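Notebook, cabinet task, 4 October 2026

Long one today. Matúš Matoušek and I had the front office at Daltberg to ourselves for most of the afternoon, so we finally got off the practice bench and onto the real counter. For anyone in the club who missed the last meeting: the Ostden challenge wants the robot to open a cabinet door, put a binder on the shelf inside and close the door again, all in one go. We've been calling our setup Trirnano since the spring and I guess it's stuck now.

Started with the door alone. I was driving, Matúš was on the stop button and calling out distances. The first few tries I came in way too square to the door and the fingers just slid along the edge. Once I angled the wrist in from the side it was a different story! We kept at it until we had 36 recordings we both liked, and then went for the binder.

The binder is the hard bit, no surprise. It's stiff and tall and it wants to swing as soon as you grab it off center. I tried picking it up by the spine (bad), then by the finger hole (great grip, but it hangs at a silly angle), then flat across the covers, and flat across the covers is what we're going with for now. Also the open door eats up a lot of the space you'd like to have for your elbow, so the base has to sit farther back than I had it on my sketch.

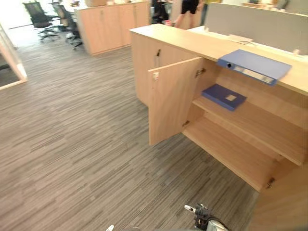

Head view with the door open. Folder on the middle shelf, binder still up on the counter edge.

I like starting from a layout like this one because the binder and the shelf are both in view and you don't have to drive the base anywhere in between. Matúš would like to start with everything shut and the binder farther back on the counter, closer to what the rules say. He's probably right — but I want a decent success rate on the easy version before we make our lives harder.

Binder runs: 44 attempts, 31 kept. The ones I threw out were mostly me letting go too early, plus a couple where the spine caught the top of the opening and I had to back out. Average time is still awful. I get impatient right at the end and then waste ages fixing it.

Ubaldo Vitale stopped by near the end and asked why we never move the folder. Good question! It's been in the same spot for every run, and the policy is going to learn that spot by heart. So from next time we shift it a little between runs, and sometimes take it out completely.

For next session:
Tape marks on the carpet for the base, two start positions at least.
Get the Charvát finger pads on and see if the binder still twists.
Matúš drives, I call distances. He's smoother on the wrist than I am anyway.
Copy today's recordings over before anybody touches the laptop (me, tonight).

Door closing we haven't touched at all yet.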